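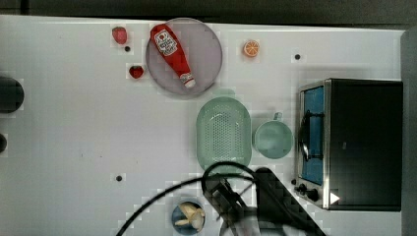

I drove out to the Hemusow open day in April expecting to be sold something, and I've been arguing with people over it ever since. If you haven't been, Hemusow is a small outfit that teaches robot arms to do kitchen chores, and once a year they unlock the doors and let people like me wander through with a paper cup of coffee. I had pictured a gleaming kitchen with a big metal butler in it. What they had was a white table and a bunch of toy food — a ketchup bottle lying across a plate, a couple of strawberries, a mint-green colander, a little toaster oven — and one arm with a black gripper working over the top of it. I stood at that table for most of the afternoon and skipped the talk in the main hall completely. So I'd like to make a case for the table.

The woman running it was Chepkoech Athumani, and she was the best thing in the building. Somebody's kid would yell out a job ("put the strawberry on the plate!") and she'd type it in, and the arm would think for a second and go. Sometimes it went beautifully. Sometimes it drifted over to a strawberry, closed on nothing at all, and then carried that nothing very carefully to the plate and let go of it. The kids screamed laughing. Chepkoech laughed too, and then she put everything somewhere new and had it try again.

She told me the arm had tried the strawberry job 100 times that week and gotten it right 73 times. I asked if she was allowed to tell me that. She looked at me like I'd asked if she was allowed to tell me the time! There was a whiteboard behind her with the score on it, and she updated it whenever we had a miss.

Now compare that with what was going on next door, where a company called Fivska had a booth. Big screen, nice music, a video of an arm making a salad on a loop. It was gorgeous. I asked the man there how often the salad came out like that and he gave me a brochure. I asked him again, a little louder (I have this problem), and he told me the technology was evolving fast. I'm sure it is. I still don't know a thing about the salad.

My friend Renzo De Luca, who came along for the free lunch, thinks I'm being unfair. His view is that an open day is a party and you don't serve your burnt cookies at a party. He also thought the toys were a letdown. "It's a playroom," he kept saying in the car, the whole way home. He wants to see a robot wash a real roasting pan with real grease on it, and until then he says he'll keep his money in his pocket.

I get that, and he's right about the grease. A toy strawberry doesn't squash or leak, and an arm that can pick one up has told you very little about what it would do with the real thing in August. I'd be annoyed with anyone who claimed otherwise. But I learned more in an hour at that table than from any robot video I've ever watched, and I think it's because I got to see it miss. You notice what's hard. A mug handle pointing the wrong way is hard. A slippery bottle lying at a funny angle is hard. I went home and watched my own hand pick up the ketchup and felt pretty impressed with myself.

And the thing is, these machines are going to be offered to us. My mother is going to get a phone call about one. My town already had a fellow named Cosimo Martinelli stand up at a meeting and propose that the senior center lease two of them for the lunch program, on the strength of — you guessed it — a video. When I asked him how many tries the video took, he said he hadn't thought to ask. He's a smart man. Nobody had given him a reason to wonder.

So my modest demand is a whiteboard. If you open your doors to the public, let the public pick the job, and write down what happened where we can all read it. Leave the misses up. I'd take a robot that fumbles 27 times in front of me over one that never fumbles on a screen, and I'd trust the people selling it a lot more, too.

I'm going back next April. Renzo says he'll come if they have the same sandwiches.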